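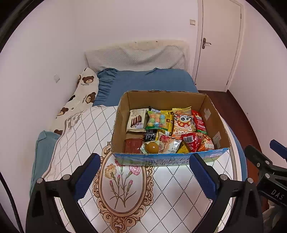
Before you buy a second set of pads for a hand-held gripper, run the ones you have through a box of mixed packaging. It takes an evening and it will tell you more than the grip force number on the spec sheet. Snacks are good for this. Packets come in every stiffness, most are shiny, and a box like the one on the bed holds a clear bag of candy, a flat package tucked into a corner, and a glossy red bag leaning against the side wall, and those need three different approaches. Cut the flaps off the box first so the fingers don't catch on them.

What you need

A hand-held gripper with parallel or near-parallel jaws and a wrist camera
The pad sets you want to compare (I had 2, a ridged one and a smooth silicone one from Clulton)
An open cardboard box of packaged food
A second container to drop things into
Paper and a pen, or a spreadsheet

Step 1. Check the camera view

Open the jaws all the way and look at the live picture. You should be able to see both pads at full opening. If one is hidden, move the camera mount before doing anything else. Then close the jaws on nothing and check that the tips meet in the middle of the view. Mine were off to the left after a pad change and I had to loosen both pads and seat them again.

Step 2. Fix the box

A box on a soft surface moves when you push on a wall. You can leave it that way if you plan to work on beds and sofas, but keep it the same for every pad set. On a table I use tape under two corners.

Step 3. Set the order

Write down the order you will pick in and stick to it. Rosalind Greenberg at Vistness told me to start with whatever sits highest and end with anything flat against the bottom, and I have kept to that. After each run, put the packets back the same way. A phone picture of the starting layout helps a lot.

Step 4. Do the picks

Make 100 attempts per pad set. One attempt is one approach, one close, one lift. If the packet slips, log it as a slip and go on to the next. Don't squeeze again to save it. Log one of 4 results:

Clean
Slipped on lift
Dropped on the way
Took a neighbor with it

The last one matters with bags, which fold into each other. Go in with the jaws only a little wider than the packet.

Step 5. Pinch the seam, then the body

For pillow bags, do half the attempts on the crimped end and half on the middle. Ridged pads hold a crimped edge well. On a full, tight bag the smooth pads did better for me, and the ridges tended to skate. Sunita Tyagi got the reverse on bags that were only partly filled, so log how full they are.

Step 6. Flat items

With anything flat in a corner, put one finger down between the package and the cardboard and bring the other to it. Tilt the tool to get in. If the finger is too thick for the gap, log a fail and move on. The smooth set lost most of its points here. Those pads are thicker at the tip.

My results

Ridged pads: 70 clean out of 100. I stopped the smooth set early in May when one pad started to peel, so I don't have a fair number to set beside it. Yến Lò is running the same test with the Văn pads and I will add hers when I get them.

Notes

Wipe the pads between sets. Crumbs and sugar change the grip.
Replace any bag that splits.
Cables should run down the outside of your forearm, clear of the jaws.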